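Sirkdale Hall, summer safety walk-round
Fri 12 July
Walked by: Assunta Melis, with Yeison Puma for the upstairs rooms
Copies to: hall office, kitchen noticeboard, Albertina Pinheiro

Marks used: OK, WATCH (look again in October), FIX (needs a job sheet)

1. Front entrance and porch
Door opens fully and shuts by itself: OK
Mat flat, no curled corners: WATCH
Handrail firm: OK
Comments: The mat is a great deal better than the old one and I don't want to seem ungrateful, but the left corner is starting to lift again where the pushchairs come over it. I have pressed it down with my foot more times this year than I care to remember. The handrail, on the other hand, is lovely. Whoever rubbed it down and oiled it in the spring did a proper job and I should like to thank them if they would own up.

2. Main corridor
Clear along its whole length: FIX
Lights working: OK
Exit sign lit: OK
Comments: Six stacking chairs and the choir's folded music stands were along the wall by the cloakroom. I do understand that the cupboard is full, and I know the choir finishes late and everyone wants to get home, but that wall is the way out for the whole of the back hall. Please could they go on the stage for now, tucked in behind the curtain.

3. Kitchen
Fire blanket in place and easy to reach: OK
Extinguisher in date, pin and seal present: OK
Cooker knobs all turn off properly: WATCH
Floor sound: OK
First aid box stocked: FIX
Comments: The second knob from the left needs a little push before it clicks, and if you don't know about the push you could easily walk away thinking it was off. I have written a note and stuck it to the hood. Gualtiero Longo is going to look at it when he comes for the boiler. The first aid box has no blue plasters left and only one pair of gloves. The lunch club tells me they have been bringing their own plasters, bless them, but they shouldn't have to. The fridge was spotless, by the way.

4. Back hall
Windows open and catch: WATCH
Floor free from splinters: OK
Radiator covers fixed: OK
Comments: The far window wants two hands and some patience. It does open, so I haven't marked it as a repair, though I would be glad if somebody taller than me could see to the top runner before the dance class starts up again. The heavy table trolley has had its wheel mended and now goes in a straight line, which after two winters is a real pleasure.

5. Stairs and landing
Treads and edging strips: FIX
Banister: OK
Light switch top and bottom: OK
Comments: The edging strip on the fourth stair is loose at one end. Yeison caught his toe on it on the way up, and then I did exactly the same thing on the way down, having just been told about it. There is yellow tape over it for the time being. We have 400 pounds set aside for small repairs and I'd like this to be the first thing it is spent on.

6. Upstairs rooms
Extension leads not joined one to another: OK
Plugs and sockets undamaged: OK
Doors not wedged open: WATCH
Windows closed when we arrived: OK
Comments: One door had a folded newspaper under it. I know how stuffy it gets up there in this weather, and I'm not cross, but a fire door only does its work when it can close. Gualtiero Zanetti has offered us a desk fan he no longer uses, and once it has been tested it can live on the landing shelf for anybody who wants it. Yeison also asked me to put down that the carpet is well stuck along the doorways now, so last year's worry about tripping can be crossed off.
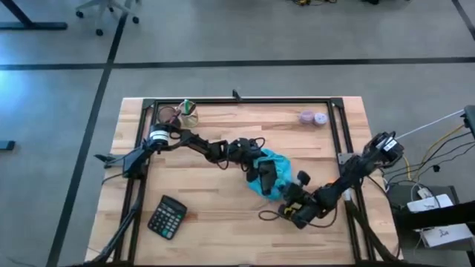

The landing shelf will need clearing before the fan goes up, and most of what is on it seems to be lost umbrellas. I'll put them in a box by the front door until the end of the month, so do have a look through as you pass.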